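Home | Newsroom | Reports | Contact

Tea drinkers' group questions "whole leaf" labels

July - By Heike Lenz, Wosadero Tea Forum 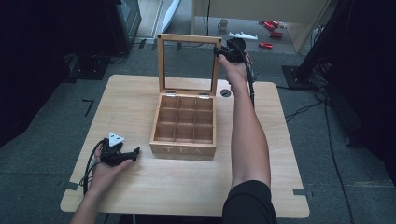 A wooden tea box with nine compartments and a glass-paneled lid.

The Wosadero Tea Forum today asked sellers to explain what they mean by "whole leaf." The group read the labels on 302 boxed teas and found the phrase on 138 of them. Only 69 gave any definition, and several of those were so vague they could cover almost anything.

"I'd like to believe it means something," said Soledad Hutchins, who led the review. "But if a company charges more for two words, it should be able to say what they are."

Sellers have promised clearer labels before - the Forum has yet to see many. It doubts that another voluntary pledge will change much and wants a written definition printed on every pack that uses the term.

The full list of teas is available on request from Rüdiger Lindemann at the Forum's press desk.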